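Suchbegriff eingeben Suchen Erweiterte Suche

Skodico (Simulationszelle)

Skodico ist eine rechnergestützte Simulationszelle für einen zweiarmigen Manipulationsroboter. Sie wird am Standort Flambridge der Firma Boström betrieben und dient der Erprobung von Greif- und Ablageabläufen in nachgebildeten Wohnräumen. Der Begriff Zelle bezeichnet dabei die Gesamtheit aus Robotermodell, Raummodell, virtuellen Kameras und Steuerungsanbindung. Eine zweite, im Aufbau gleiche Installation besteht in Sinitdale.

Dieser Artikel behandelt Einrichtung, Pflege und Instandsetzung der Zelle. Zum Steuerungsprotokoll siehe Skodico-Schnittstelle.

Aufbau

Das Robotermodell besteht aus einem Rumpf mit heller Abdeckung und zwei Armen, an deren Handgelenken jeweils ein Zweifingergreifer sitzt. Für jedes Glied werden zwei Geometrien geführt: eine Darstellungsgeometrie für die Bildausgabe und eine vereinfachte Kollisionsgeometrie für die Physikberechnung. Beide sind in getrennten Dateien abgelegt und werden erst beim Laden über den Gliednamen verknüpft. Abweichende Namen führen nicht zum Abbruch, das betreffende Glied bleibt dann lediglich ohne Kollisionskörper.

Die Raummodelle liegen in einem Verzeichnis, das im August auf 217 Einträge angewachsen war. Ein Raummodell umfasst Wände, Böden, feste Einbauten und lose Gegenstände. Lose Gegenstände erhalten Masse, Schwerpunkt und Reibwert. Feste Einbauten haben keine Masse und können vom Roboter nicht bewegt werden.

Die virtuellen Kameras sind an Rumpf und Handgelenken verankert. Ihre Lage wird relativ zum jeweiligen Trägerglied angegeben, nicht relativ zum Raum.

Ersteinrichtung

Die Einrichtung erfolgt in fester Reihenfolge:

1. Laden des Robotermodells ohne Raum. Die Gelenke werden in Nullstellung gebracht und die Gliednamen beider Geometrien verglichen.
2. Prüfung der Gelenkgrenzen. Jedes Gelenk wird einzeln bis an beide Anschläge gefahren. Die Grenzwerte werden der Datei des Robotermodells entnommen und dürfen in der Zellenkonfiguration nicht überschrieben werden.
3. Laden des Raummodells und Setzen des Rumpfes auf den Startpunkt. Der Startpunkt muss auf einer als begehbar gekennzeichneten Bodenfläche liegen.
4. Beruhigungsphase. Die Physik läuft 200 Rechenschritte ohne Ansteuerung der Arme, bis lose Gegenstände auf ihren Auflageflächen zur Ruhe gekommen sind.
5. Öffnen der Greifer und Abgleich der Kamerabilder.
6. Sichern des Zustands als Ausgangslage. Auf diese Lage wird die Zelle nach jedem Durchlauf zurückgesetzt.

Wird Schritt 4 ausgelassen, können Gegenstände in der gesicherten Ausgangslage geringfügig über ihrer Auflage schweben. Sie fallen dann zu Beginn jedes Durchlaufs erneut.

Abgleich der Ansichten

Beim Abgleich werden die Greiferansicht und die Rumpfansicht getrennt beurteilt. In der Greiferansicht müssen beide Finger am unteren Bildrand sichtbar sein und bei geöffnetem Greifer einen freien Zwischenraum lassen. Unterschiedliche Helligkeit der beiden Innenflächen ist durch die Lichtquelle bedingt und kein Fehler. Eine einfarbige Fläche als Hintergrund erleichtert die Beurteilung der Fingerkanten, da keine Textur mit der Kontur zusammenfällt.

Die Rumpfansicht zeigt beide Arme zusammen mit dem Raum. Geprüft wird, ob die Glieder lückenlos aneinander anschließen und ob Arme oder Greifer in Wände oder Einbauten eindringen. Überdeckungen im Bild sind von Durchdringungen zu unterscheiden. Maßgeblich ist die Kontaktliste der Physikberechnung. Eine geneigte Darstellung von Wänden und Möbeln ist zulässig, solange sie sich aus der Kameralage ergibt.

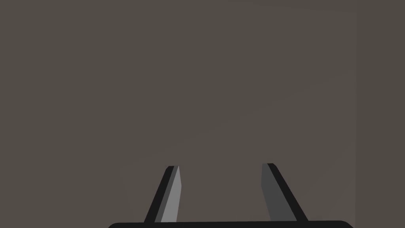
Greiferansicht mit geöffnetem, leerem Greifer vor einfarbiger Fläche 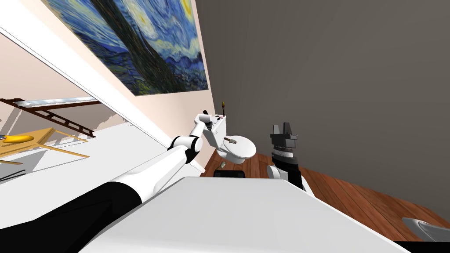 Rumpfansicht mit beiden Armen in einem Raummodell mit Toilette und Holzboden

Laufende Pflege

Pflegearbeiten fallen überwiegend an den Raummodellen an. Nach jeder Änderung der Physikbibliothek werden alle Einträge neu geladen und auf unruhige Gegenstände untersucht. Als unruhig gilt ein Gegenstand, der nach Ablauf der Beruhigungsphase noch eine Geschwindigkeit oberhalb der Schwelle aufweist. Bei der Durchsicht mit Stand 2018-12-16 betraf dies 37 Einträge. Häufigste Ursache waren kleine Gegenstände auf gekrümmten Flächen, etwa auf Deckeln oder Beckenrändern, deren Kollisionskörper zu grob angenähert war.

Abhilfe schafft in diesen Fällen eine feinere Zerlegung der Auflagefläche. Das Anheben des Reibwerts unterdrückt die Bewegung ebenfalls, verfälscht aber das spätere Verhalten beim Greifen und ist in Flambridge nicht mehr zugelassen. In Sinitdale wurde es bei älteren Einträgen beibehalten, weshalb Ergebnisse beider Standorte für diese Räume nicht unmittelbar vergleichbar sind.

Texturen werden nur auf Vollständigkeit geprüft. Eine fehlende Textur wird von der Bildausgabe durch eine neutrale Fläche ersetzt und in der Ladeliste vermerkt. Flächen, die schon im Raummodell ohne Textur angelegt sind, erscheinen dort nicht.

Störungen und Instandsetzung

Greiferfinger schließen ungleich
Die Finger sind rechnerisch gekoppelt. Ungleicher Schluss ohne Gegenstand weist auf eine verlorene Kopplung hin, meist nach dem Austausch der Greiferdatei. Die Kopplung ist neu einzutragen und der Greifer mehrfach leer zu schließen. Bei gegriffenem Gegenstand ist eine kleine Abweichung zulässig.

Arm zittert in Ruhelage
Ursache ist in der Regel eine dauerhafte Überschneidung zweier Kollisionskörper am selben Arm. Benachbarte Glieder sind von der Kollisionsprüfung auszunehmen. Bleibt das Zittern bestehen, wird die Reglerverstärkung des betroffenen Gelenks auf den Lieferwert zurückgesetzt.

Kamerabild versetzt
Ein Versatz in nur einer Ansicht deutet auf eine falsche Verankerung der Kamera hin. Sind alle Ansichten betroffen, ist zunächst der Startpunkt des Rumpfes zu kontrollieren.

Gegenstand fällt durch den Boden
Die Bodenfläche besitzt keinen Kollisionskörper oder ist dünner als der Weg, den der Gegenstand in einem Rechenschritt zurücklegt. Der Boden wird nach unten verstärkt, die sichtbare Oberkante bleibt unverändert.

Nach jeder Instandsetzung sind sechs Durchläufe aus der gesicherten Ausgangslage zu fahren. Weichen die Endlagen der losen Gegenstände bei gleicher Ansteuerung voneinander ab, gilt die Störung als nicht behoben.

Versionsführung

Robotermodell, Raummodelle und Zellenkonfiguration tragen getrennte Versionsnummern. Die gesicherte Ausgangslage enthält alle drei und wird beim Laden zurückgewiesen, sobald eine davon abweicht. Eine Umrechnung älterer Ausgangslagen ist nicht vorgesehen. Sie müssen nach dem unter Ersteinrichtung genannten Ablauf neu erzeugt werden.

Siehe auch

Kollisionsgeometrie
Skodico-Schnittstelle
Zweifingergreifer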